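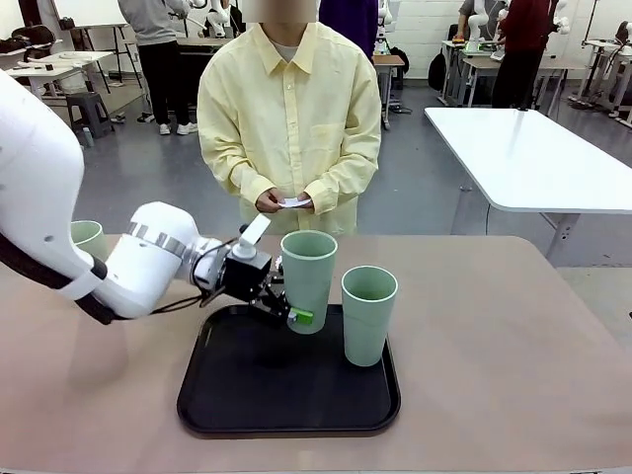

Cup and tray work at the Closton lab, left arm

The dropped cup fault: frequently asked questions

What went wrong?
On October 24, 2024, the left arm picked up a cup, carried it toward the tray and opened its gripper well before it got there. The controller logged the placement as a success. By its own standards it had a wonderful day.

Was anyone hurt?
No. The cup was plastic and empty, and it landed on the table. The person across the table was startled and said a word we've left out of the incident report.

Was it a one-off?
We hoped so. Then Lenni Ruotsalainen went back through the logs and found 21 early releases in 206 runs. Most had been written up as "operator bumped table." We'd like to apologize to the operators, and also to the table.

What caused it?
The arm decides that a cup has touched down when it feels a small upward push. A cable pulling tight at the wrist feels much the same. When the arm reached far enough, the cable tugged, the software concluded it had arrived, and the fingers opened in midair.

Why didn't the emergency stop prevent it?
The stop halts the arm. Nobody pressed it, and a falling cup doesn't leave much time for discussion.

Can I still work across the table from the arm?
Yes, if you've had the safety briefing. Keep your hands on your own side while the arm is moving. If you're laying out the paper doilies, put one down, step back, and wait for the arm to finish with its cup before you reach in again. The arm doesn't know you're being helpful.

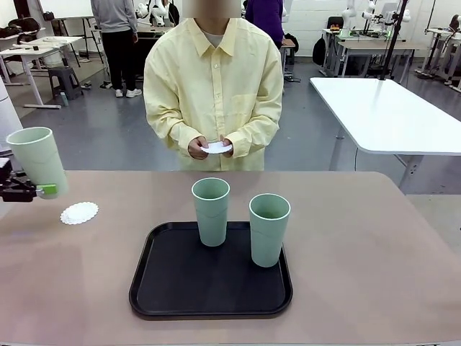
What has been fixed?
The cable has more slack, and the software now checks the height of the gripper before it believes it has touched anything. Torbjørn Hägglund wrote the check in an afternoon – the meeting about it took longer.

Should I pick up a cup that has fallen?
Pause the arm first. A cup on its side can roll, and chasing one past a live gripper is how a funny report turns into the other kind. Note the run number, save the wrist camera video, then retrieve it.

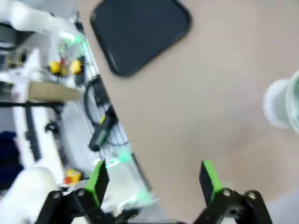 Wrist camera view: open fingers, tray beyond, a cup on its side at right

Who do I tell if it happens again?
Lenni, before you restart anything. Please don't write "bumped table" unless you bumped the table.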